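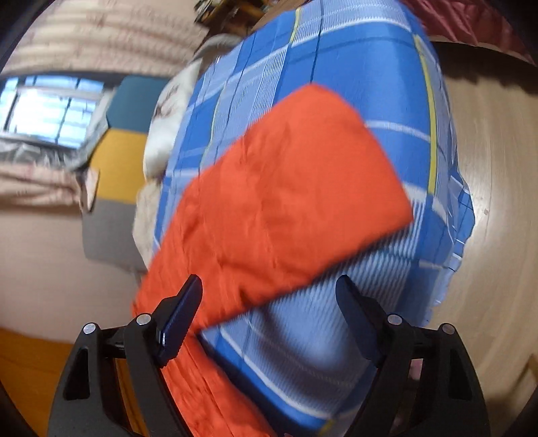 Home Builds Gallery Parts swap Contact

Flandau hand gripper, build gallery
Posted by Fiifi Asamoah, February

Quick one before I have to be out the door. Second go at the hand-held gripper, the one Saqib and I have been putting together in the spare room and on the big bench at Markberg when we can get a slot. Two fingers, squeeze handle, linkage up each side. Plan is to use it by hand first, get the fingers right, then hang it on an arm later. Notes below in no real order, add yours if you were there.

Cloth grab
Orange cloth on the blue plaid sheet. Folded stuff is harder than I expected, the finger wants to pin the bottom layer and leave the top one flopping around. Babar says angle the tips in more. Maybe.

Fingers
Flat paddle shape, ridged bit down low for grip. Went flat after the curved ones from the first version kept rolling the fabric off to one side. Still a bit slick near the top of the paddle, might sand it. Or glue something on. Undecided.

Side arms
Matte black, long triangle cut out of the side plate to save weight. Reprinted the left one 4 times. First was warped, next one I scaled wrong, then the spool ran out, don't ask about the other. Right one came out fine first try, of course.

Pins
Silver ones, came in the Staster bag. Tapped in with a soft mallet, drop of oil, done. If yours squeak, take them back out and run a drill bit thru the hole by hand. Do NOT use the power drill, Isauro did and the hole went oval.

Handle
Old caulking gun trigger, cut down. Ugly but it feels good in the hand. Return spring is out of a clothes dryer door I think, Saqib had a jar of them. A softer one would be nicer, my thumb gets tired by the end of an evening.

Opening
65 mm between the tips with the trigger let go. Good for a cup, ok for a rolled towel, no good for a cereal box. Could get more by moving the inner pivots but then the fingers stop being parallel when they're half way closed.

Camera bracket
Sits back by the wrist so you get both fingers and whatever you're grabbing. Wide lens so it bends everything at the edges, fine for us. Bracket has a 5 degree tilt now, was looking mostly at my own knuckles before that.

Blur
Move slower. That's the whole note. Anything quick and the cloth edges smear. More light helps, I've been working by the window with the curtain open.

What it's been used on so far
Towels, socks, a wash rag, a bag of rice (small), Şükran's gardening gloves. Gloves were the worst by a mile, the fingers get inside the fingers. Socks easy. Haven't tried anything with a zipper.

Stuff that broke
Trigger link, twice, always at the same corner. Thickened it and rounded the inside and it has held since. One paddle snapped when it got dropped on the stairs. Keep a spare printed.

Next
Rubber on the tips. Softer spring. Isauro wants to mill the arms from aluminum, I say wait untill the shape stops changing. Babar is drawing up a mount so it fits the Qureshi arm at the shop, he needs the bolt pattern so if you're there with calipers please measure it and post it in the comments.

Files are in the shared folder, use the newest one, the old side plate is still in there and it's wrong. Will clean that up when I get a minute.

This site uses cookies to remember your login and gallery settings. Accept Manage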